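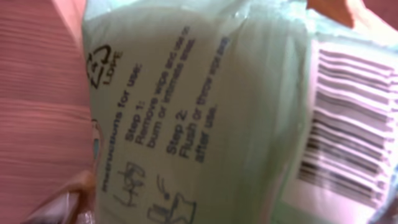 Pale green wrapper, LDPE mark beside the recycling symbol.

08/10/2019

Backtest notes, Wamine/BTC pair. Carrying on from the April set.

Reran the mean reversion script on the hourly candles after Yi-chun Lam found the timestamp bug (exchange feed was in local time, ours in UTC, so every summer candle was off by one). Fixed in the loader, not in the raw files. Do NOT fix the raw files as well or it shifts twice. I did this once already.

Results after fix: 172 trades, 46 of them stopped out. Before the fix it looked a lot better, sadly. Most of the old profit was the script peeking an hour ahead. Win rate still ok on quiet weeks, falls apart as soon as volume picks up.

Tried the stop at 10 per cent, then wider. Wider is worse. Tighter not tested yet.

Derkach token: dropped from the basket. Order book far too thin, a single sell of ours would move the price and the backtest pretends it doesnt. Same worry for Flodudach but there's a bit more depth there, keep for now and add slippage.

Fees. Had the old maker fee hard coded in two places. Moved to the config. Need to rerun everything with taker fees on exits, as stops will never fill as maker.

Vasport wallet node fell over again during sync, stuck at the same block as last time. Deleted the index and started over, left it running. If it hangs agian check disk space first, then the peer list.

Yi-chun wants the charts on log scale. Fine. Also wants the 19 missing candles filled by carrying the last close forward, I would sooner leave gaps and skip those hours. Not settled.

To do:
rerun with taker fees
slippage for Flodudach
tighter stop
ask Yi-chun where the second price feed lives, link in the readme is dead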